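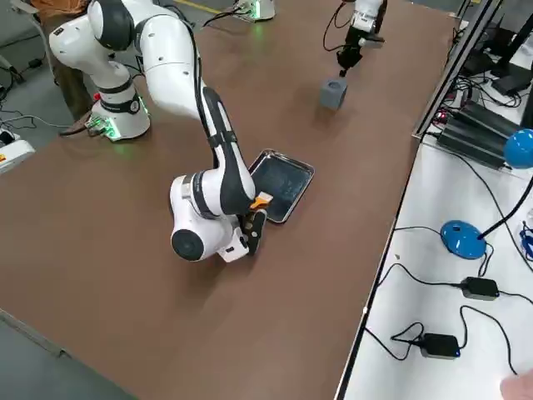 Figure 1. Arm, gripper and metal tray on the brown table.

4.2 How readers sort a blurb

We took 2,949 back-cover blurbs from the Ustari catalogue of serial fiction and kept the 612 that name a ruined city, a chosen orphan or both. Konstantinidis and Drakos read the lot, a task for which they have since asked to be thanked in every section. Each blurb was marked for genre, for tone, and for the point at which the plot summary gives up and trails away into dots.

Agreement was good on genre and poor on tone. "Action-comedy" proved hard to pin down: in 33 cases one reader found the comedy and the other found only the action. Ansari, called in to settle these, found neither in two of them.
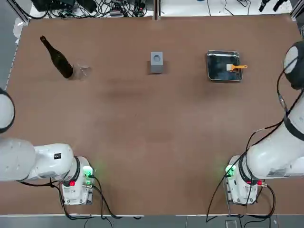

Figure 2. Brown work table with a dark glass bottle and a clear glass, both on their sides.

Following Michailidis, we count a government as "sinister" only if the blurb says so before its first comma. The Turov list is looser and lets in any regime with a capital letter. Under that rule nearly every book in our set is a dystopia, including one about bees.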